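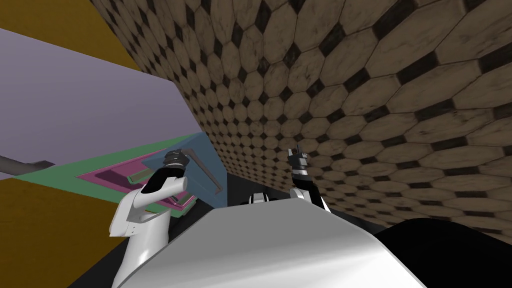 Progress Report to the Fund: Cleltotthorpe Shared Kitchen

Home | Grants | Reports | Food and Drink | Contact

Search this site Enter keyword Go

Wednesday, December 2, 2020

Fedirach submits this report under the terms of its grant for the shared kitchen at Cleltotthorpe. It covers the period to the end of October.

Use of the kitchen

The kitchen was let to six food businesses during the period. Panyasiri, which sells Thai curries and grilled chicken, has taken the early weekday slot and now cooks there for collection and local delivery. Pundness, a bakery, uses the ovens overnight. The remaining tenants are market traders who book by the half day. Seating indoors stayed closed throughout, and the income expected from supper evenings was not received.

Meals and training

Tenants supplied 474 meals at reduced price to households in the town, against a target of 200. Demand was highest for dishes that could be reheated at home. Food hygiene training was given to 20 people. Two further sessions were postponed and will be held in the spring, subject to the rules in force at the time.

Spending

Spending on equipment is complete. The second extractor hood cost more than the original quotation, and the difference was met from the sum set aside for launch events. Fedirach asks the Fund to approve this change in writing.

Next period

The priorities are to fill the vacant afternoon slots and to agree new terms with Pundness, whose present booking ends in March. A revised budget is attached as Annex B.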